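About Us | Our Story & Our Rooms

Welcome, and thank you for stopping by! Zustmont is a small cooking and homemaking school, and if you have ever stood in front of an oven wondering which shelf the tray goes on, or bought a gadget and then left it in its box through two birthdays, you are just the sort of person we had in mind when we opened our doors.

We began as a winter evening class with 8 students, one February, in a borrowed room above the Arnovetti bakery. The bakers were kind enough to let us use their sinks once their own day was done, and in return we swept their stairs (not always very well, it must be said). We talked about soup and toast and how to keep a small kitchen pleasant to be in, and the class was meant to last 10 weeks. At the end of the tenth week everybody wanted to know when the next one started, so we went home and planned another.

These days we have our own place on Shearer Street, with 2,972 square feet spread over two floors, and it still surprises us a little when we unlock the door in the morning. Downstairs are the cooking stations and the long pantry wall. Upstairs are the quieter rooms, where we teach table setting, storage, and the care of small appliances, and where the children's Saturday group meets to play kitchen before they move on to the real thing. We like having the two side by side. A child who has served pretend fruit all morning is usually very ready to help slice an orange at lunch, and parents tell us the habit carries over at home.

We are fond of small ovens here, and we may as well admit it. Plenty of our students live in apartments, or in one rented room, and a countertop oven is what they have to cook with every night of the week. Our Small Kitchen course is built on that idea. We bake potatoes, warm bread, roast a tray of vegetables for one or two, and spend a good long while on cleaning the glass and the crumb tray - a part of the evening that people expect to dread and then ask to do again. We also talk about where to put the thing, how much room to leave at the sides and back, and what ought never to be set on top of it.
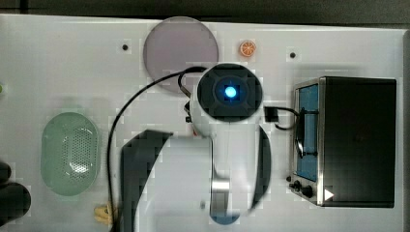
Toaster oven and a toy orange slice on one of our white tables.

Our tables are plain on purpose. We tried patterned cloths in the early days, and they were cheerful enough, but small things got lost on them and the washing never ended. A white top shows you what you have put down and what you still need to wipe up, and it suits a beginner who is learning to lay out everything before starting. We ask each class to clear its own table at the end, and we leave a full quarter of an hour for it so that no one has to rush off with damp sleeves.

Classes are kept small, and we run 40 of them a year, some on a single evening and some over several weeks. The longest is the Toltell course, named for the street where our first regular students lived, and it goes from boiling an egg all the way to a supper for friends. You need no experience for any of it, and you need not bring anything beyond an apron and a container for leftovers. If you forget the apron, there is a drawer of spares by the stairs, most of them with a stain that somebody remembers fondly.

Our next open house is on 13th June, from late afternoon until the coffee runs out. Come and look through the rooms, ask us anything you like, and stay for a slice of something warm - there is generally a tray in the oven, and we are always glad of help eating it.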